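### 4.2 Where quilted clothing rests at home

One of the most delightful findings in the Branholm survey is how much of a garment's life is spent lying down. Of the 966 diary entries we collected in February, 88 mention a padded or quilted coat, and in most of those the coat is on a bed. Beds are wide, soft and close to the closet, so they become sorting tables, packing stations and overnight parking spots! Figure 3a has a dark blue padded garment on a floral quilt with a patchwork ground.

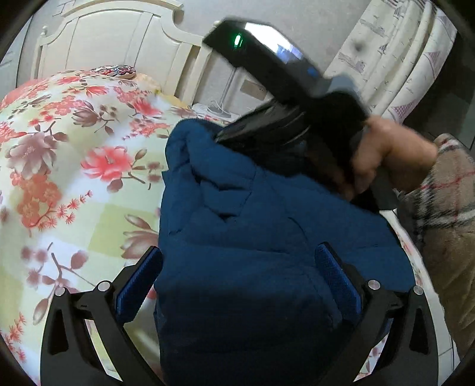 ### 4.3 Loft and folding

Padded fabrics hold air, and that air is what keeps us warm. Fallahi and Lobo proposed that repeated folding along the same line thins the filling there, and our bench tests with the Hemetti press agree with them beautifully. After six days under load, folded panels lost more height at the crease than anywhere else, while flat panels stayed nearly even. Sleeves are the tricky part, as the seams run close together and the filling has little room to shift (Figure 3b, a blue quilted jacket spread on a floral bedspread).

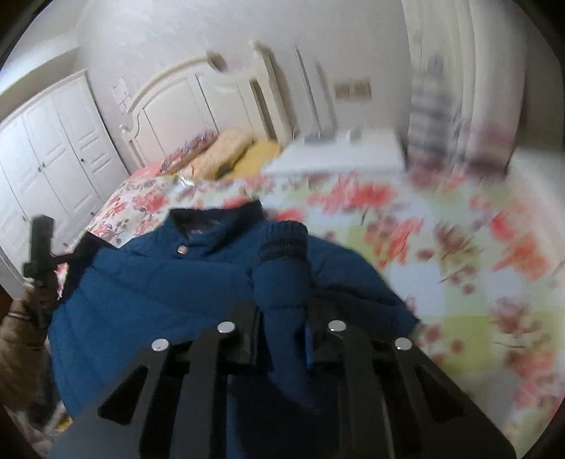
We were thrilled to see the creased panels regain most of their height after five hours of hanging, and the Unberg filling did best of all. Nugroho's earlier work used heavier loads, so her recovery times are longer and can't be compared directly with ours.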